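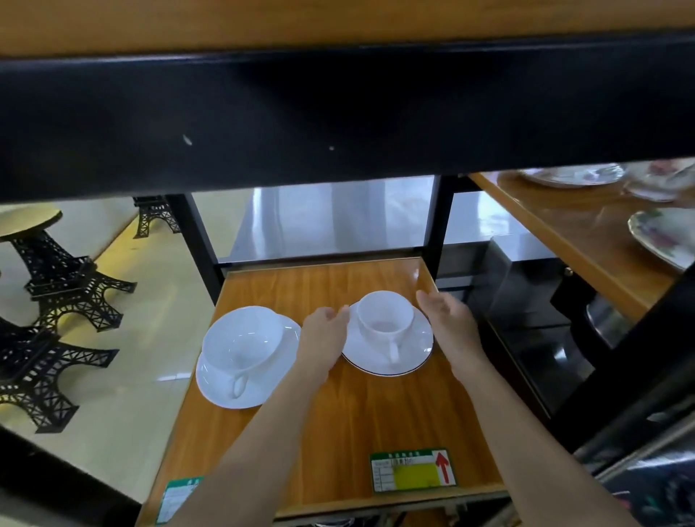

To: Nonwood list
Subject: Re: Hard water, kettles and the taste of black tea

An earlier message said:

> We moved to Furkinby in May and the tea has been bad ever since. Same
> leaf, same pot, same kettle we had before. What comes out is dark and
> flat, with a skin on top that sticks to the side of the cup. After ten
> minutes there is a brown ring you have to scrub off.
>
> The water report for our side of town gives hardness as 174 mg/L as
> calcium carbonate. I don't know if that is a lot. My neighbor says
> everyone here buys bottled water for tea and I would like to avoid
> carrying jugs up the stairs.
>
> Questions:
> - Is 174 bad enough to explain what I'm getting?
> - Do the filter pitchers do anything for tea, or only for chlorine?
> - Would boiling it twice help? I have read both yes and no.
> - Is it worth changing the tea instead of the water?

Yes, 174 is enough to explain it. Different charts draw their lines in different places, but most of them would call that hard. It isn't extreme. People on this list have posted higher numbers and still drink from the tap. It's a big change if you came from somewhere soft, though, and you didn't say what the number was at your old place. If you can look it up, post it. The difference tells you more than the one number does.

One thing to check on the report before you do anything else. Hardness and alkalinity are two separate lines and people mix them up because both are often given "as calcium carbonate." Hardness is the calcium and magnesium. Alkalinity is mostly bicarbonate, and it is what dulls the taste. Tea is slightly acid and the bicarbonate cancels that out, so you lose the brightness and the color goes dark and muddy. The skin needs both, calcium and bicarbonate together, plus air at the surface. If your alkalinity is low and your hardness is high you should get less of the skin than you are describing, so I would guess both are high. Have a look and say.

On the filter pitchers. It depends on which kind. The ones that are carbon only take out chlorine and some odors and do nothing for hardness. The ones that have an ion exchange resin mixed in with the carbon do lower hardness and alkalinity, at least while the cartridge is new. Read the side of the cartridge box. If it mentions scale or limescale it has resin in it. If it only mentions taste and odor it probably doesn't.

I have been using the Zonlow pitcher with the resin cartridge. My tap water is close to yours. With a new cartridge the skin on the tea is gone and the cup rinses clean. By the end of week 4 the skin starts to come back, first as a faint shine and then as the real thing. The box claims a longer life than that, but I assume whoever wrote it had softer water. I go by the skin now and ignore the little dial on the lid.

Don't use water from a household softener if your building has one. Those swap the calcium for sodium and leave the bicarbonate where it was. You won't get scale in the kettle but the tea is still flat, and to me it tastes a bit soapy. If there is an unsoftened tap in the kitchen, use that one and run it through the pitcher.

On boiling twice. The yes and the no are both partly right, which is why you have read both. Boiling hard water drives off carbon dioxide and some of the calcium and bicarbonate drops out as scale. That's the white stuff in your kettle. So boiled water is a bit softer than what went in, provided you let it settle and pour off the top without the flakes. A quick boil where the kettle clicks off right away doesn't do very much. A real boil of several minutes does more. The people who say no are usually saying that reboiled water tastes flat because the oxygen is gone. I have tried to taste that with two cups from the same water, one boiled once and one boiled twice, and I couldn't pick them apart. Others on the list say they can.

What I did before I had the pitcher was this:

Fill a large pan the night before and boil it for five minutes with the lid off. Let it cool and stand overnight. In the morning ladle from the top into the kettle and leave the last inch in the pan. Boil as usual and make the tea.

It works, in the sense that the skin was thinner and the tea was a shade lighter. It's also a nuisance and it uses a fair bit of gas. I kept it up for one winter.

Bottled water is fine if you pick the right one. Spring waters vary a lot and some are harder than your tap. Look for the small print on the back with the mineral content. You want something low but not at zero. Distilled water makes a thin, sharp cup that I don't like, though you can blend it. One part tap to two parts distilled would take you down to 58, and at that level most black teas taste the way the packet says they will. If you only make a pot a day a gallon jug lasts longer than you might expect.

A squeeze of lemon also gets rid of the skin and brightens the color at once. You then have lemon tea, so it's no use if you take milk.

On changing the tea. I would try this before spending money. Some blends are made with hard water in mind. They are strong, mostly small leaf, and they have enough bite that the bicarbonate can eat some of it and still leave you with something. The Vahidi breakfast tea is the one I keep for days when the cartridge is spent. It's nothing special in soft water, where I find it harsh, but from the tap here it is a decent cup with milk. Delicate teas go the other way. Anything light and flowery is wasted on hard water. I had a tin of first flush Darjeeling that I thought had gone stale, and when I made it with blended water there was nothing wrong with it.

You didn't say how much leaf you use or how long you leave it. With hard water there is a temptation to brew longer to get the taste back. That gives you more color and more skin and hardly any more flavor. Use more leaf and keep the time short. I go up by half a spoon for a pot and take the leaves out at three and a half minutes.

The brown ring is the same stuff as the skin, dried on. Baking soda on a damp cloth takes it off glazed china without scratching. For a pot with a narrow neck, put in a spoonful of baking soda, fill with hot water and leave it for an hour. Don't use steel wool. It makes fine scratches in the glaze and after that the stain comes back faster. If you have cups with a metallic rim or painted decoration, keep bleach away from them and don't leave them soaking overnight.

You will see the ring more in some cups than in others. A wide, shallow cup cools the tea faster and gives the skin more surface to form on. A taller one stays hot longer and shows less. If you have both kinds in the cupboard, pour the same pot into one of each and look at them after five minutes. I was surprised how different they were. White china also shows everything, and a dark mug would hide half of what is bothering you, although it wouldn't do anything for the taste.

Descale the kettle too. You said it is the same one you had before, so the element may never have had scale on it until now. Citric acid is cheap and has no smell. One tablespoon to a quart of water, bring it up to a boil, switch off, leave it for twenty minutes, pour out, rinse twice. At your hardness once a month should do. Vinegar works but you will taste it for a day. If your kettle has a mesh in the spout, take that out and soak it separately, as the flakes collect behind it.

If you want to measure for yourself, the paper test strips are good enough. Get the ones that show hardness and alkalinity on the same strip. Test the tap first, and then whatever comes out of the pitcher on the day you change the cartridge and again every week. Town reports are averages, and in some places the supply is switched between sources during the year, so the figure for your side of town may not be what is in your kettle today.

There was a long thread on blending ratios in the archive, message 2424 and the replies to it. The table in the first post has a mistake in the third row, which is corrected further down, so read to the end before you copy it out. The same thread has a recipe for adding minerals back to distilled water. I haven't tried it.

For what it's worth my order would be: strips, then the strong tea with a shorter brew, then a resin pitcher if you still aren't happy. Post your alkalinity figure when you have it, and say whether you take milk.

--
Nonwood tea and coffee list
To leave the list, send a blank message with "unsubscribe" in the subject line.
Please trim quoted text when replying.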